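**Farahani soft-goods gripper comparison: progress report, second period**
Prepared by Davoud Mirzaei for the Laltberg program office

This period covered the side-by-side trial of two finger pads on the hand-held grippers, using printed cloth on a bed in a furnished home. The work is on schedule. One decision is needed from Laltberg, at the end.
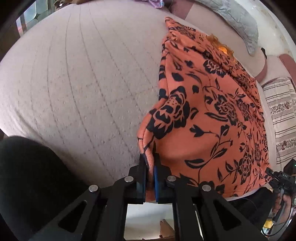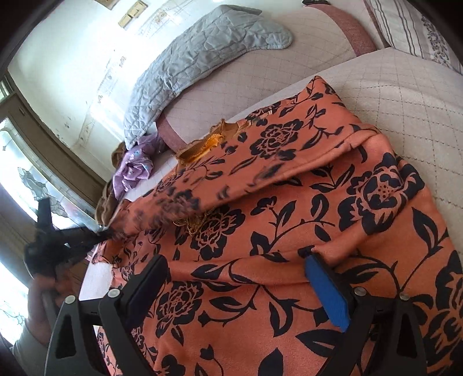
Black-on-orange floral cloth, quilted bed cover, hand-held grippers with blue pads.

*Page last changed: September, rev. 4*

**Work done**

We recorded 1,096 grasp attempts with the Bernico pad and the same number with the Tosura pad. Both pads were run on the same gripper body, so jaw travel and trigger force were equal. Operators worked from a fixed list: pick up an edge, pick up a corner, pull a fold straight, lay the cloth down. Thin printed fabric was chosen because the first period used towels only, and towels turned out to be too easy.

The grasp log for the whole project now holds 3,447 entries, including the towel work and the early calibration runs.

**Results so far**

- Edge pickup: the Tosura pad dropped the cloth less often. Most Bernico drops came in the first second of the lift.
- Corner pickup: no difference we would be willing to report.
- Pulling a fold straight: Bernico was better. Tosura holds so firmly that operators had to open the jaws and take a new grip to let the fabric slide.
- Picking up one layer and not the one under it: poor with both. When the cloth lies on a quilted cover, the jaw tips tend to catch the stitching as well. This is the main open problem.

Pad wear was checked at every 30 grasps at first. That slowed the work too much and showed nothing, so checks are now made at the start and end of each session.

**Problems**

We rejected 41 recordings. Most had strong window light that upset the camera's exposure, and the tracking was lost when the gripper was turned toward the glass. We now lock exposure before starting and mark the starting pose on the side away from the window. Rejected recordings are kept but are not in the counts above.

The Bernico pads came in two slightly different thicknesses. We sorted them by hand and used only the thinner ones. The supplier has been told and has not answered yet.

**Next period**

1. Repeat the single-layer task with a narrower jaw tip. The tips are printed and need sanding.
2. Run both pads on the robot arm with the same task list. Until then, all results are for a person holding the gripper and should be read that way.
3. Add a heavier fabric, probably curtain material.

**Decision needed**

Spending is within budget, but the narrow tips need a second set of pads cut to size. We can pay for these out of the travel line if Laltberg agrees to the move. We would need an answer before the arm work starts, as the pads have to be glued and left overnight before use.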